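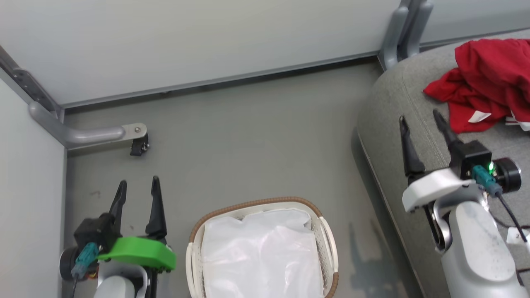 소파 옆 바닥에 둔 타원형 빨래 바구니. 테두리는 갈색, 안에는 흰 비닐봉지를 씌웠다.

빨래 바구니는 거실에 있어야 한다. 그것도 구석 말고 소파 바로 옆, 앉은 채로 팔을 뻗으면 닿는 자리에. 나는 이 의견을 꽤 오래 밀고 있고, 만나는 사람마다 권하고 다녀서 이제는 내가 바구니 얘기를 꺼낼 낌새만 보여도 다들 웃는다. 웃어도 좋다. 정말 좋은 걸 어떡하나!

예전 집에서는 바구니가 세탁기 옆에 있었다. 다들 그렇게 둔다. 세탁기가 있으니까 그 옆에 빨랫감을 모은다는 생각인데, 종이 위에 평면도를 그려 놓고 보면 나무랄 데가 없다. 문제는 옷이 세탁기 옆에서 벗겨지지 않는다는 데 있다. 내 경우 양말은 소파에서 벗고, 겉에 걸친 셔츠도 소파에서 벗고, 머리 말리던 수건도 드라이어를 끄고 나면 어느새 소파에 와 있다. 그러니 소파가 바구니 노릇을 하게 된다. 등받이에 하나, 팔걸이에 하나, 방석 위에 또 하나. 손님이 오면 그걸 한 아름 안고 세탁기 쪽으로 뛴다.

지금 사는 집은 29제곱미터다. 좁다면 좁은 집인데, 처음 이사 들어왔을 때 나는 당연하다는 듯 바구니를 또 세탁기 옆에 두었다. 몸이 기억하는 대로 한 것이다. 현관에서 들어와 신발을 벗고, 소파에 앉고, 양말을 벗고, 양말은 바닥에 있고. 몇 걸음이면 되는 거리인데 그 몇 걸음을 매일 안 걸었다. 집이 작으면 이런 게 저절로 해결될 줄 알았더니 오히려 더 잘 보인다. 큰 집의 양말 한 짝은 풍경에 묻히지만 작은 집의 양말 한 짝은 거의 가구다.

생각을 바꾸게 된 건 Tín Hà의 집에 갔던 10월 저녁이었다. Tín Hà는 바구니를 거실 한복판에 두고 산다. 밥을 먹고 차를 마시는데 바로 옆에 바구니가 있고, 그 안에 행주가 들어 있고, 차를 흘리자 닦은 행주를 또 그 안에 휙 던져 넣는 것이다. 나는 그 동작에 반했다. 일어서지도 않고, 어디에 잠깐 올려 두지도 않고, 말하던 문장을 끊지도 않았다. 집에 돌아오자마자 코트도 안 벗고 바구니부터 옮겼다.

옮기고 나니 집이 달라졌다. 과장 같겠지만 일단 들어 보시라. 소파에 앉는다, 양말을 벗는다, 옆으로 손을 내린다, 끝. 뚜껑을 열 일도 없다. 뚜껑 달린 바구니를 좋아하는 분들께는 미안하지만 나는 뚜껑이 빨래의 적이라고 생각한다. 뚜껑이 있으면 그 위에 옷을 올려놓게 된다. 뚜껑 위에 올려놓은 옷은 빨래도 아니고 옷도 아닌 채로 며칠을 보낸다. 입구가 넓게 벌어진 바구니에는 그런 중간 상태가 없어서 좋다. 던지면 빨래다!

모양도 중요하다. 나는 타원형을 적극 지지한다. 둥근 바구니는 어디에 두어도 제자리 같지 않고, 네모난 바구니는 모서리에 정강이를 찧는다. 타원형은 긴 쪽을 소파와 나란히 놓으면 통로를 덜 먹고, 발로 툭 밀어도 순순히 돌아간다. 게다가 거실에 내놓을 물건이니 얼굴도 좀 봐야 한다. 크림빛이 도는 흰 격자 옆면에 갈색 테두리면 회색 바닥 위에서 제법 근사하다. 과일 바구니의 먼 친척쯤으로 봐 줄 만하다. 빨래라는 말만 꺼내지 않으면 말이다.

그리고 안에 비닐봉지를 씌우는 일. 여기서 의견이 갈린다. Lộc Mạch은 엮은 바구니의 매력은 바람이 통하는 데 있는데 거기에 비닐을 씌우면 무슨 소용이냐고 한다. 맞는 말이다. 젖은 운동복을 며칠씩 묵힐 사람이라면 절대 씌우면 안 된다. 나도 물기 있는 건 욕실 봉에 한 번 걸었다가 넣는다. 하지만 격자 틈으로 양말 발가락이 삐져나오는 걸 본 적이 있는지? 니트 올이 엮은 결에 걸려서 쭉 당겨진 적은? 나는 둘 다 겪었고, 니트 쪽은 아직도 마음이 아프다.

비닐을 씌우면 좋은 점이 하나 더 있는데, 나는 이걸 발견하고 혼자 박수를 쳤다. 들고 나갈 때 봉지째 쏙 빠진다. 우리 집 세탁기는 이불을 못 이기는 물건이라 큰 빨래는 골목 끝 빨래방 Tô에 가져간다. 바구니를 안고 계단을 내려가면 앞이 안 보이고, 문을 열 손이 없고, 이웃을 만나면 인사할 각도도 안 나온다. 봉지는 다르다. 입구를 모아 쥐고 어깨에 메면 그만이다. 빈 바구니는 소파 옆에 얌전히 남아서 새 봉지를 기다린다.

흰 봉지를 쓰는 것도 나름의 고집이다. 검은 봉지를 씌워 본 적이 있는데 바구니가 통째로 쓰레기통처럼 보였다. 한번은 놀러 온 조카가 거기에 귤껍질을 넣었다(조카를 탓할 일이 아니다). 흰 봉지는 안이 환해서 바닥에 가라앉은 양말까지 보이고, 검은 양말과 남색 양말도 그나마 구별이 된다.

자, 그럼 소파 위에는 이제 아무것도 없느냐. 그럴 리가. 나는 소파 위에 옷이나 수건이 한 장쯤 뭉쳐 있는 걸 실패로 치지 않는다. 정리에 관한 글을 읽다 보면 늘 다 끝난 상태만 나온다. 방석은 팽팽하고, 담요는 각이 잡혀 있고, 사람은 없다. 그런 집에서는 빨간 천 하나가 소파에 구겨져 있으면 대단한 사건일 것이다. 우리 집에서는 그냥 저녁이다. 바구니가 바로 옆에 있다는 걸 아니까 급하지도 않고, 급하지 않으니까 오히려 금방 하게 된다. 일어나면서 집어서 떨어뜨리면 되는 거리. 이 거리가 사람을 얼마나 너그럽게 만드는지 모른다. 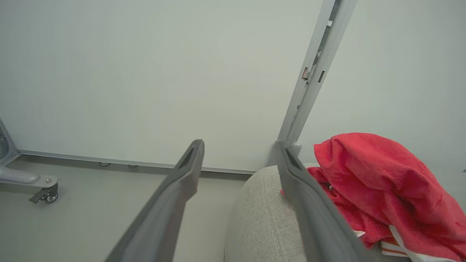 소파 얘기가 나온 김에, 좌면이 연한 회색 계열인 소파를 빨래 동지로 강력히 추천하고 싶다. 예전에 쓰던 소파는 무늬가 복잡해서 그 위에 뭐가 있는지 통 보이지 않았다. 한번은 찾던 잠옷 바지를 2주 동안 깔고 앉아 있었다. 색이 차분하고 결이 고운 천 위에서는 뭐든 도드라진다. 특히 빨간색! 빨간색은 숨을 줄을 모른다. 방 저쪽에서도 눈에 들어오고, 들어오면 손이 간다. 나는 그래서 수건을 고를 때 일부러 센 색을 산다. 회색 소파에 회색 수건을 쓰면 세련돼 보이기는 하겠지만 그 수건은 영영 세탁기를 못 만난다.

물론 센 색에는 센 색의 의무가 있다. 새로 산 빨간 것은 처음 몇 번은 따로 빨아야 한다. 흰 셔츠와 같이 돌렸다가 분홍 셔츠를 얻은 적이 있는데, 그 분홍이 꽤 예뻐서 한동안 잘 입었다는 건 여기서만 하는 얘기다. 요즘은 세탁 전에 봉지 안을 한번 뒤적여서 빨간 것만 위로 올려 둔다. 안쪽 라벨을 펴서 읽는 버릇도 생겼다. 예전에는 라벨이란 목덜미를 간지럽히는 종이쯤으로 알았는데, 물 온도며 건조기에 넣어도 되는지까지 친절하게 다 적혀 있다. 이렇게 좋은 걸 여태 가위로 잘라 냈다니.

소파의 길이도 한마디 하고 지나가자. 우리 집 소파는 187센티미터다. 고를 때는 누워서 다리를 뻗을 수 있는지만 봤는데, 살아 보니 빨래를 개는 작업대로 더없이 좋다. 한쪽 끝에 앉아서 다른 쪽 끝으로 갠 것을 쌓아 나가면 수건 자리, 속옷 자리, 윗옷 자리가 저절로 나뉜다. 바구니는 발치에 둔다. 갤 때 보니 다시 빨아야겠다 싶은 얼룩이 나오면 도로 떨어뜨리면 되니까. 빨래의 시작과 끝이 같은 자리에서 이루어진다는 게 나는 그렇게 신난다. 침대에서 개는 사람들도 많던데, 침대는 위험하다. 반쯤 개다가 눕게 된다.

반대 의견도 모아 봤다. 가장 많이 듣는 건 손님이 보면 민망하지 않느냐는 말이다. 나는 되묻고 싶다. 그 손님은 빨래를 안 하는가? 우리 집에 오는 사람들은 처음엔 바구니를 피해 다니다가, 두 번째 올 때쯤이면 손 닦은 수건을 자연스럽게 거기 넣는다. 그 순간 나는 이 사람과 한 뼘 더 가까워졌다고 느낀다. 정 신경이 쓰이면 얇은 면 보자기 하나를 위에 덮으면 된다. 나도 시부모님이 오실 때는 그렇게 한다.

냄새 얘기도 듣는다. 이건 바구니를 어디 두느냐보다 얼마나 자주 비우느냐의 문제라고 생각한다. 거실에 두면 눈에 띄어서 자주 비운다. 세탁기 옆에 있을 때는 넘칠 때까지 몰랐고, 넘친 다음에도 문만 닫으면 없는 일이 됐다. 지금은 봉지가 부풀어 오르기 시작하면 영화를 보다가도 신경이 쓰인다. 그 정도로 신경이 쓰이는 게 딱 좋다. 우리 집은 두 식구에 4일에 한 번꼴로 돌리는데, 아이가 있는 집이라면 더 잦아질 것이다.

고양이나 개가 있는 집은 조건이 다르다는 것도 인정한다. Lộc Mạch의 고양이는 바구니만 보면 들어가 앉고, 들어가 앉으면 나오지 않는다. 거기에 봉지까지 씌우는 건 안 될 일이고. 그 집은 높직한 천 자루를 벽에 걸어서 쓰는데, 나는 그것도 훌륭한 답이라고 본다. 벽에 걸었든 바닥에 두었든 소파에서 손이 닿는다면 우리는 같은 편이다.

가구 배치를 바꿔 볼 마음이 생겼다면 바닥부터 보시길 권한다. 바구니 자리를 만들겠다고 소파를 벽에 바짝 붙이는 분들이 있는데 나는 조금 떨어뜨리는 쪽이 좋다. 우리 집은 벽 대신 세워 둔 패널이 소파 뒤쪽 공간을 막아 주는데, 이게 아래쪽이 살짝 떠 있다. 처음에는 그 틈이 거슬렸다. 먼지가 들어가겠네, 양말이 들어가겠네. 실제로 둘 다 들어간다. 그런데 틈이 있으니 마른걸레를 눕혀서 한 번에 쓱 밀 수 있고, 양말도 쪼그려 앉으면 보인다. 바닥까지 꽉 막힌 수납장 밑에서 뭔가를 잃어버렸을 때와 비교하면 천국이다.

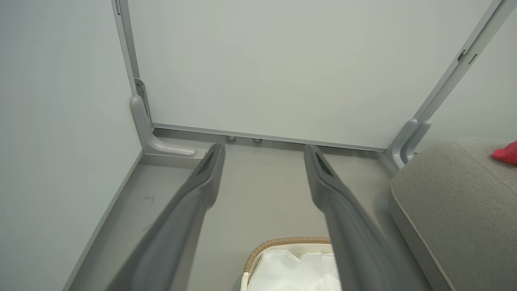

패널 아랫단과 바닥 사이의 틈. 오른쪽 아래가 소파다.

패널을 받치는 발이 바닥을 따라 앞으로 나와 있는 것도 이제는 요령껏 쓴다. 청소기를 돌릴 때 발 앞에서 한 번 꺾고, 바구니는 그 선 안쪽으로 밀어 넣지 않는다. 지나가다 발가락을 부딪히는 건 대체로 물건이 물건 뒤에 숨어 있을 때니까 바구니는 소파 앞쪽 선에 맞추어 둔다. 테이프로 표시까지 할까 하다가 같이 사는 사람이 말려서 관뒀다. 아까운 아이디어였다고 지금도 생각한다.

아무 무늬 없는 밋밋한 면이 뒤에 있다는 것도 나는 좋아한다. 이사 오고 얼마 동안은 그 연한 패널에 뭘 붙일까, 포스터를 걸까, 선반을 달까 고민이 많았다. 그냥 두었더니 소파 위에 있는 것과 바닥에 있는 것이 또렷하게 보인다. 치울 게 보이는 집이 치우기 쉬운 집이다. 벽이 말이 많으면 빨래가 그 틈에 섞여 조용히 지낸다. 같은 동네 Skirkham 아파트에 사는 동료는 벽을 그림으로 가득 채우고도 말끔하게 사니 꼭 내 말이 법은 아니지만, 그 사람은 애초에 양말을 소파에서 벗지 않는다고 한다. 그런 사람도 있다!

동네 소식지 《Merora》에 이 바구니 얘기를 짧게 실은 적이 있는데 답장이 여럿 왔다. 그중 한 분은 현관에 바구니를 두신다고 했다. 밖에서 일하고 돌아오면 작업복부터 벗는다고. 또 한 분은 책상 밑에 두신다고 했고, 부엌 식탁 의자 옆이라는 분도 있었다. 나는 이 답장들이 너무 좋아서 냉장고에 붙여 두었다. 다들 자기 옷이 어디서 벗겨지는지를 정확히 알고 있었다. 생각해 보면 내가 하고 싶은 말도 그쪽에 가깝다. 소파 옆이라고 우겨 왔지만, 그건 내가 소파에서 옷을 벗는 사람이라 그렇다.

그러니 바구니를 사러 가기 전에 하루만 자기 집을 구경해 보시라. 저녁에 들어와서 잠들 때까지, 벗은 것이 어디에 떨어지는지. 치우지 말고 그냥 둔다. 다음 날 아침에 보면 가장 많이 쌓인 자리가 있을 텐데 거기가 바구니 자리다. 복도 한가운데면 복도 한가운데에 두면 된다. 며칠은 발에 걸리겠지만 그사이에 몸이 알아서 돌아간다. 혹시 방마다 흩어져 있다면 작은 것을 여러 개 사지는 마시길. 내가 해 봤는데 비우는 일이 늘어날 뿐이고, 결국 하나만 쓰게 된다.

값도 부담스러울 게 없다. 내 바구니는 Jesa라는 생활용품 가게가 문을 닫을 때 업어 온 것으로 벌써 5년째 쓴다. 테두리를 잡고 들고, 발로 밀고, 조카가 모자로 쓰기도 했는데 멀쩡하다. 살 때는 꼭 손을 넣어 안쪽을 쓸어 보시라. 엮은 끝이 까슬하게 튀어나온 데가 있으면 봉지도 찢기고 니트도 찢긴다. 그리고 집에 있는 소파에 앉아 팔을 늘어뜨렸을 때 손끝이 테두리 높이쯤에 오는지도 재 보면 좋다. 너무 낮으면 던지게 되고, 던지면 빗나가고, 빗나간 걸 주우려면 결국 일어나야 한다.

오늘도 머리를 말리고 소파에 앉아 이 글을 쓰기 시작했는데 어느새 발치가 맨발이다. 양말은 이미 바구니에 있다. 언제 넣었는지 기억도 안 난다. 봉지가 제법 찼으니 이것만 올리고 세탁기를 돌려야겠다.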